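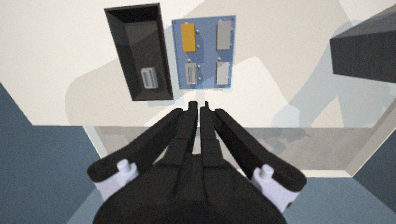

## Board task, sim side. April, evening, shared bench

Picking up from where Mbali left it. Goal for the week: get the pick from the bin and place on the blue board working in sim well enough that I'm not embarrassed to try it on the real arm at Brurstead. Not there yet. Notes so I don't redo everything again.

State of things when I sat down:

- wrist cam view renders OK, gripper in the bottom middle like it should be
- bin left of the board, board next to it
- one loose silver part in the bin, down near the low end
- fingers not holding anything, tips just short of the board
- physics running at the old step, not the one Mbali and I agreed on. Changed it. Should have been in the config since last month, somebody (me) never pushed.

### Bin

Loose part sits really close to the rim. Planner hates it. The outer linkage on the Flallholm gripper fans out a lot wider than the fingers do and my collision shape for it was one fat box, so every grasp near the wall got thrown out before it was even tried. Split the box into 3 pieces per side, palm separate. Now it finds grasps. Not good ones but it finds them.

Walls lean in toward the floor. I had modelled them straight in the collision mesh, tapered in the visual mesh. Explains the part "floating" off the wall last time, Hilde spotted that and I told her it was a rendering thing. It was not a rendering thing. Sorry Hilde.

Fixed: collision mesh now from the same file as the visual. Slower to load, don't care.

TODO spawn the part in random spots. Right now seed 46 is hard coded because it was the one that crashed and I wanted to see it crash again. Take this out!!

### Board

Yellow block upper left, plain gray upper right, slotted silver one lower left, light gray short one lower right. Little pegs next to them. Board is slightly rotated on purpose, leave it, the pose estimate has to cope.

Problem: the silver one already on the board looks pretty much the same as the one in the bin. Detector picks whichever it likes. Twice it chose the mounted one and drove the fingers at the board like it was going to pull it off. Options

1. mask the board out during the pick phase. Easy, ugly.
2. train the thing to tell "mounted" from "loose". Mbali wants this. She's right but not tonight.
3. start with that spot empty. Would be fine for a demo, no use for the restock case where we want to check whats there already.

Went with 1. Mask is drawn from the board pose plus margin. Bin and board are close, only a narrow strip of table between them, so margin can't be big on the bin side or it eats the bin rim. Set it separately per side. Put a comment in the code so that nobody "cleans it up".

Pegs: still no contact with them in sim, they are visual only. Need collision on them before any placing, because the fingers WILL hit them in real life. The one above the slotted part and the ones on its right side worry me most. Clearance there is tight with the fingers open. Ask Hilde if the gripper can place with a smaller opening or if the controller still only does open / closed. Last I heard the Joubert board could do partial but it needed the newer firmware, and the newer firmware broke homing.

### Shadows

Ugh. Turned on the second and third light to make it look more like the bench and now there are soft shadows all over the table. One edge goes diagonally across the floor of the bin and there's another boundary right across the board. Segmentation on the bin floor split in two along the shadow edge the first time I ran it, so we had an imaginary part the shape of a wedge. Kind of pretty. Useless.

Tried:

- one light only: clean masks, everything works, tells us nothing
- all lights, softer edges: better, still get the wedge some runs
- all lights, randomized positions at each reset: bad at first and then better after retraining overnight

Keeping the last one. Note the bin is nearly black inside on the left wall and upper end, so exposure matters more than I thought. Silver part stands out OK against the floor, it's got a lighter border. A dark part in there would be lost. We do have dark parts in the real kit (the relay housings) so this comes back to bite later.

### Gripper model

Mesh is from the 2013 drawings, Hilde dug them out of the Daltumow folder. The two fingertips are different from each other in the model, left blunt and squared, right has a thinner pointed bit. Need to look at the real one before I assume that's right. If the real tips are a matched pair then all the grasp offsets I tuned tonight are junk. If they aren't matched then the grasp center is off to one side and I want to know by how much. Either way: measure. Calipers are in the drawer under the lathe, unless they've walked again.

The lavender-ish brackets on the linkage came in with a default material, the mesh had none assigned. Leaving them like that, easier to see where they go when I'm debugging. Mbali says it looks like a toy. Fine.

Mass of the gripper is still a guess. Arm sags a little at full reach when I bump it up, doesn't when I don't. Need to put it on the kitchen scale.

### Runs tonight

Didn't log properly, shame on me. From memory:

- first batch, old collision boxes: no grasps found at all
- after splitting boxes: grasps, mostly too high, closes on nothing. Fingers stop above the part. Was using the top of the bounding box not the middle, dumb.
- after fixing that: gets it, lifts it, drops it on the way over the rim. Friction probably. Bumped it and it held, but I don't trust a number I picked because it made the video look good.
- last batch with the light randomization: picks OK-ish, placing off by enough that it would land on a peg. if the pegs had collision. Which see above.

Placing error always goes the same way, so I think it's a frame thing and not noise. Suspect the board rotation gets applied about the corner in one file and about the center in the other. Did not check. Too tired, would only make it worse.

### Things that broke for no reason

- viewer froze when I resized the window. Restart fixes.
- other dark container off to the right had its collision switched off, no idea since when. Back on. Arm now takes a longer way round on the return move, which is corrrect and annoying.
- laptop fan. It's ok with the lid propped up on the offcut.

### For next time

- [ ] remove the hard coded seed
- [ ] collision on pegs
- [ ] board rotation, corner vs center, compare the 2 files side by side
- [ ] measure real fingertips, weigh gripper
- [ ] friction from an actual test, ramp made of scrap MDF + one of the silver parts, tilt till it slides
- [ ] ask Hilde about partial opening
- [ ] real log file, success/fail per run, not me remembering
- [ ] push the config. PUSH THE CONFIG.

Mbali, if you get in before me: don't retrain on the current set, the mask margin changed halfway through and the early samples have the bin rim chopped off. I've moved the good ones to the folder with "_late" in the name. Rest can go. Also the bench supply is set for the lights, turn it down before you plug in the Joubert board.

Added later, 2 am: couldn't leave it. It is the rotation. Corner in the scene file, center in the placing script. Changed script to corner, error is a lot smaller but still there, so something else is in it too. Maybe the fingertip thing. Going home for real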